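Upkeep of a Two-Finger Hand-Held Gripper: Final Report

Špela Grgić and Gülizar Karaca
Project course in mechatronics, spring section

1. What we were asked to do

The lab has a pair of hand-held grippers that are used to record people doing small household tasks. By the time we got them in February, the first one had been in use for a long while with no service record. The fingers did not meet evenly, the trigger was stiff, and people who used it said that thin objects rolled out of the grip. Our job was to bring it back to good working order, write down how it is set up, and leave a maintenance routine that the next group can follow.

We did not redesign anything. Karaca did most of the mechanical work and Grgić did the calibration and the log sheets. We both did the writing.

2. Condition at the start

We put the gripper on the bench and worked the trigger by hand before taking anything apart. The right finger reached the middle first and pushed the left one back by 2 mm. On a wide object this makes little difference, since the pads give a little. On a thin one it means that the grip line is off center and the pads touch at an angle.

The bolts at the linkage joints were tight in some places and loose in others. One could be turned with bare fingers. There was dust packed in behind the plates, mixed with what looked like old grease. The finger pads were shiny and had hardened along the tips.

3. Teardown and cleaning

We took the linkages off one side at a time so that the other side could serve as a reference. All plates were wiped with a dry cloth first and then with alcohol. We had planned to reuse the washers, but two of them were bent, so we replaced the full set from the Rarnel hardware kit in the lab cabinet.

The old pads were peeled off and the glue was scraped away with a plastic blade. This took most of an afternoon. New pads were cut from Keskin sheet and pressed on with the fingers closed on a flat spacer, then left overnight.

During reassembly we put a small drop of light oil on each joint and tightened every bolt until the arm stopped moving, then backed it off until the arm swung under its own weight. Our first try was too loose. The arm had visible side play and we had to do it over. 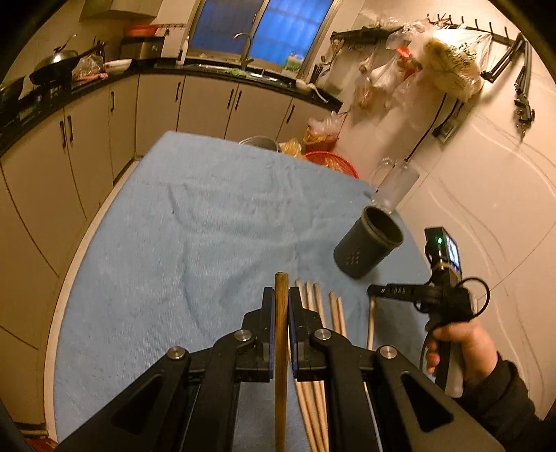
Finger alignment is the setting that matters most on this gripper, and it is the one that drifts. It is adjusted at the linkage, with the fingers closed, by loosening one side and moving it until both pads meet on the center line. We checked it on the bench with a steel gauge pin, but the check we recommend for daily use is simpler: close the fingers on a thin wooden stick held upright and look at it from the camera side. The stick should sit between both pads with its top just above the finger tips, and it should not lean when the trigger is squeezed harder. The linkage bolts are easy to see from this side too, so a bolt head that stands out from its plate can be caught at the same time. If the stick leans left or right, the linkage on one side has to be reset before recording.

4. Testing

After the rebuild we ran a closing test with 800 trigger pulls, split over several sessions. Every 20 pulls we stopped and repeated the stick check. The alignment held until the third session, when the left side began to lag again. We found that one bolt had worked loose. We cleaned it, added medium thread lock and started the whole count over. The second run went to the end with no visible change.

We also tested grip on a few common objects: sticks, a cup, a mug handle, and a snack package. The sticks and the mug handle were held well. The snack package was the hardest, and the new pads did not help much there. The plastic slides if the fingers close near a seam.

The camera and the gripper have to agree about when the fingers are fully closed. We used the Tolinby calibration script, which asks the operator to open and close the gripper slowly and then saves the two end points. The script failed several times with no error message. The cause was a bad cable, and swapping it fixed the problem.

5. Maintenance routine

Before each recording day:
Wipe both pads with a damp, lint-free cloth.
Do the stick check.
Press each bolt head with a fingertip and see if it moves.
Run the open and close calibration.

Every month:
Remove dust from behind the plates with a soft brush.
Oil the joints, one small drop each.
Look at the pads for hard or shiny spots.

Once a semester:
Take off the linkages and clean them fully.
Replace washers and pads.
Write the date and your initials in the log.

The full teardown took us 105 minutes the second time, not counting the overnight wait for the glue. The first time took much longer and we did not keep track.

6. Problems that remain

The trigger is better but still a little stiff at the end of its travel. We think the spring is too strong. A softer one from Zendlow was ordered but did not arrive before the end of the course.

The second gripper was not serviced. Its pads are from the same sheet as the old ones we removed, so they should be checked soon. The spare washers are in the bag taped inside the toolbox lid — please reorder when it gets down to one set.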